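How I Set Up a Snack and Condiment Table for a Pretend Play Kitchen

3 Nov 2018

I've been promising this one for ages, so let's get into it. After I posted the play kitchen makeover in July I got a pile of messages, and most of them weren't about the kitchen at all. They were about the food! How do you keep it tidy, what do you put out, do you glue anything (no), and why does everyone's plastic food end up in one sad bin at the bottom of the closet.

Ours was in that sad bin too. The play kitchen looked gorgeous for a week and then all the pretend groceries got dumped on the floor every morning and shoveled back every night, and the actual pretending lasted maybe as long as it takes me to drink a coffee. What changed things for us was giving the food its own little table, with real-looking dishes and only a few foods on it at a time. I call it the snack table. It costs next to nothing and you can have it done before lunch.

What you'll need

A small table or desktop with a smooth, wipeable surface
One plate with a raised rim
One bowl
One small cup
One pretend condiment bottle
A handful of toy foods, mostly fruit and vegetables
One "loose" food, meaning something that comes in lots of small pieces
A shoebox or basket for everything that isn't out today
Dish soap, a soft cloth, an old toothbrush

I spent $35 on the whole thing, and most of that was the table, which came from the thrift store on the corner near the old Plarkau building. The dishes were picked out of a bargain crate at Zikano, which is my favorite housewares outlet and also my weakness (I went in for dish towels and came home with four bowls and a lamp).

Step 1: Dump it all out and be ruthless

Get the whole bin and tip it onto a sheet. The sheet matters, trust me, you can pick up the corners and carry everything away if someone rings the doorbell.

Now go through it. Anything cracked goes. Anything with the paint coming off goes. Anything you can't identify goes in a "maybe" pile, and then at the end you look at the maybe pile again and it all goes. We had 200 pieces in that bin. I know because my Steltero mega set said so right on the box, and I could not believe I had let all of that into my house on purpose.

I kept a much smaller stash, and even that is more than gets used. If you have a baby around, or a kid who still puts things in their mouth, this is when you pull out the little bits too. Single peas, tiny berries, the loose chips, all of it. Check each piece against the age label on the set it came from, and when you can't remember which set that was, leave it out.

Step 2: Wash it

Warm water, a squirt of dish soap, in they go. Plastic only, please! Felt and wooden food gets wiped with a damp cloth and that's it. I ruined a very sweet wooden pear by leaving it to soak overnight and it swelled up and split down the seam.

The toothbrush is for the grooves. Citrus slices are the worst for this, all those little segment lines hold on to crumbs and who knows what else. Pretend chips are the second worst if they're the crinkly kind. Hollow pieces sometimes have a tiny hole in the bottom and fill up with water, so give those a good squeeze and shake and leave them hole side down on a towel. Mine sit out overnight before they go anywhere near a closed box.

Step 3: Pick your surface

I like a plain white top. I tried a patterned tablecloth first and it was so busy that the food just vanished into it. On white, every color pops, and a kid walking past will spot a red tomato from across the room. It also shows every smudge, so keep the cloth handy.

Don't worry about a few marks or old screw holes. Mine has them. You can fill them with a dab of white filler if they bug you, or do what I did and simply stop noticing them after two days.

Height is worth fussing over. You want the top somewhere near your kid's belly button when they're standing. Too high and they climb, too low and they sit on it. Ask me how I know.

Step 4: Choose three dishes and a bottle

You do not need a full tea set. A plate, a bowl and a cup will carry pretty much any game a small child can come up with, and they're quick to put back.

For the plate, go for one with a rim that stands up a bit. Flat plates look nicer but everything rolls off, and then you're under the table again. The rim is also deep enough that the ketchup can lie down in the plate when nobody's squirting it. I started doing that because a skinny bottle standing on its own gets knocked over by the first elbow that comes by.

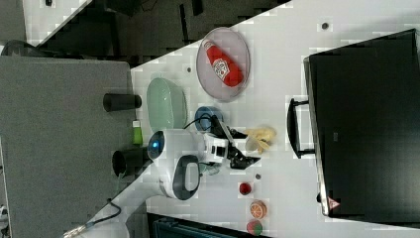
For the bowl, I went with something soft in color, and I leave it empty. This was a little discovery of mine! When I filled the bowl ahead of time, the kids just looked at it. When I left it empty they couldn't stand it and started loading it right away. Now I leave one dish empty at every reset and it works like a charm at our house.

The cup should be small enough to pick up with one hand. Blue is nice because almost no food is blue, so it never gets lost in the pile. If you end up with a stray kid's espresso cup from a real dish set, that's fine, as long as it isn't glass or thin china.

As for the bottle, any pretend ketchup will do. Please don't use a real one you've rinsed out. I tried and the smell just does not leave.

Step 5: Put out fewer foods than you think

This is the step everyone skips and it's the one I'd fight for. My rule is three round or chunky foods and one loose food, and that's the whole menu.

For the round ones I mix up the colors so they look good together. Something red, something orange, something with a bit of green on it. A citrus slice is always a winner because it can be an orange, or a steering wheel, or a lemon for the tea, or money. Last week it was a phone.

The loose food is the magic one. Pale chips, pasta shapes, pretend fries, banana slices, whatever you have that can be scooped and poured and counted and spilled. I make a small pile right on the tabletop instead of putting it in a dish, close to the empty bowl but not in it. You'll see why. Somebody always decides that the chips need to be moved.

Keep that pile small, though. I started with the entire bag and found chips in the heating vent until spring.

Step 6: Leave some room to work

Push your dishes toward the back and let the foods sit nearer the front edge where little hands can get to them. Don't line them up like a store display. A bit scattered looks friendlier, like someone just got up from the table, and kids seem much more willing to touch it.

If your table has to share space with other things, and mine has always shared with something, just keep the snack stuff together on its own end. A strip of painter's tape down the middle makes a good border while they're learning. I pulled mine up after a while and the food mostly stayed on its side.

Step 7: Swap it out

The extras live in a basket on a shelf I can reach and they can't. I switch the foods every 11 days. There's no science in that number, it's how long the fruit lasted the first time before my daughter announced that the restaurant was closed. Yours might want a change sooner. If they're still deep in it, leave it alone!

Some menus that have gone over well here:

Burger stand: bun, tomato, lettuce, ketchup, chips for the loose food
Fruit shop: orange slice, watermelon, apple, with grapes or banana slices in the pile
Soup day: carrot, onion, mushroom, pasta shapes, and a big spoon
Bárány breakfast: egg, toast, sausage, lots of berries (named after the bakery cafe down the street, where we get our real breakfast when I've given up)

The dishes stay the same through all of these. I tried changing them as well and it was too much new stuff at once, plus I had to store it all.

Step 8: The two-minute reset

At night I put everything back myself if it's late, or we do it together if there's time. Bottle in the plate, bowl empty, cup next to it, foods in front, pile of chips. It takes 2 minutes and that includes crawling around for whatever rolled off.

For the kids I taped a little drawing of the table inside the closet door so they can match it up. My drawing is terrible and the tomato looks like a bowling ball, but it does the job.

A few things people have asked

Can you do this without a table? Sure. A big tray on the floor works, and so does a low shelf. Just make sure the tray has sides.

What about food that sticks together with velcro and gets "cut"? Love it, but I bring it out as its own activity. The halves wander off if they're mixed in with everything else.

My kid only wants the ketchup. Mine too, for most of a month. Put out a second bottle if you have one and let them run a ketchup store.

Next up is the pretend grocery shelf, as soon as I find brackets that match.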